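An Open Day at Grorville, or How I Was Told to Lie Down

I had been promising myself a day off since December, so naturally I spent it at an open day about rest. Kinerance runs a wellbeing centre in Grorville, in what used to be a carpet showroom, and they were letting the public in free between ten and four. There was a leaflet. The leaflet said "arrive unhurried". I arrived having run from the wrong car park.

My clients know I write these things up, and two of them had already texted to ask whether it was worth joining. I replied to one of them twice and the other not at all, so this is for her.

You begin in the reception, where a man called Fitzgerald Okafor takes your shoes and gives you a pair of grey felt slippers. Mine were a size 6. I am not a size 6. He told me the tight feeling would make me more aware of my feet, and I have to say it did.

The first talk was on sleep. Gwendolyn Delacroix, who runs the centre, spoke very well about naps and had the sense to keep the lights up while she did it. Her advice was twenty minutes, early afternoon, alarm across the room. I have been telling clients much the same for years while personally sleeping until it gets dark and waking up cross. She also wants us to stop apologising for being tired. A woman in the second row apologised for asking a question about this.

After that we were allowed to wander. The quiet room was full of people whispering about how quiet it was. The journalling room had a waiting list. I got a cup of something called Virka, the house herbal blend, which tastes of warm hay and comes with a card telling you what you are meant to be feeling. I was meant to be feeling "held".
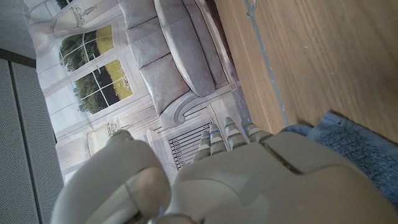 The journalling workshop, when I finally got in, was the part I'd pay for. You write down everything you have to do that week, all of it, including the silly things like buying stamps, and then you cross out whatever will survive being ignored. Mine came to two sides. We were then asked to hold one hand out in front of us, fingers straight and a little apart like the ones on that robot hand, and give each finger a single job for tomorrow. Anything that doesn't fit on the hand waits. The thumb is reserved for something pleasant. I put "bath" on my thumb and then, because I am who I am, tried to start on the other hand. I was spotted.

Lunch was soup from Farouk, the café next door, and it was the best thing in the building by some distance. Lentil, lots of lemon, bread you had to fight. I went back for more and missed the start of the breathing session, which had reached the holding-it stage when I crept in. Thirty people turned purple in silence while my slippers squeaked.

Now the money. Membership is £144 a quarter, which gets you the quiet room, two workshops a month and all the Virka you can stand. There's no joining fee. Single workshops can be booked without being a member, and if you only ever do one, do the journalling. I wouldn't join for the quiet room myself, as I have a cupboard at home that does the job.

On the way out Fitzgerald gave me back my shoes and asked if I felt rested. I said yes and went to look for my car in the wrong car park again. Then I got home, had my bath, and slept for two hours with the alarm across the room, going off the entire time according to next door.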